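Community > Halls and Groups > Harka Playroom > Gallery

We use cookies to remember your settings. Accept / Manage

Harka Playroom - the big September sort-out

Quick gallery before I forget who did what. The playroom cupboard hadn't been emptied properly in ages and Mirjana Bošković finally put a Monday in the diary. Doors open at 2, kettle on straight after. Thanks to everyone who turned up, and to Bemora for the bags and labels. More pictures to go up when Tiburcio finds his cable.

How it went, very roughly

Everything out on the floor first. Puzzles to one side, soft things to another, anything with a battery to Fitzgerald Delacroix, who likes that sort of thing. Some 60 jigsaws checked - most complete, a few given up on. Ineke Meijer did the dressing up rail and took a bag home for mending. The cape with the torn collar is in there, dont panic.

Books went back on the low shelf by the window. Board books left, thin ones right. We know it won't last.

Yesenia Bañuelos went through the craft drawers. Dried up glue gone, felt tips all tested, good ones back in the tin. We could do with more black and more brown if anyone is near a shop. Sugar paper too, any colour.

Still to do: the train track, the sand tray lid, the top cupboard (needs the tall steps from the office). If you have a free hour before we reopen, put your name on the sheet in the kitchen.

Pictures

Click to enlarge - well, it works on some phones.

1. The ball bin

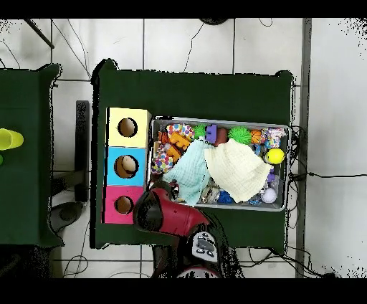

Full to the top again. Spiky green balls, little orange basketball, the spotty fabric toys, a foam letter E in with them. Pink, blue and yellow boxes with the holes stacked alongside, one ball in the blue. Cloths still to come off the top.

2. Where things live now

No picture yet, so in words. Balls and soft toys - bottom shelf, left. Posting and stacking toys - bottom shelf, right. Foam letters go in thier own bag on the hook, please check the bins for strays. Anything small goes up high, toddlers are in on Monday mornings.

Spare bits with no home: basket by the door. Have a look through, take what's yours. Whatever's left goes to the Xolalpa stall at the end of the month.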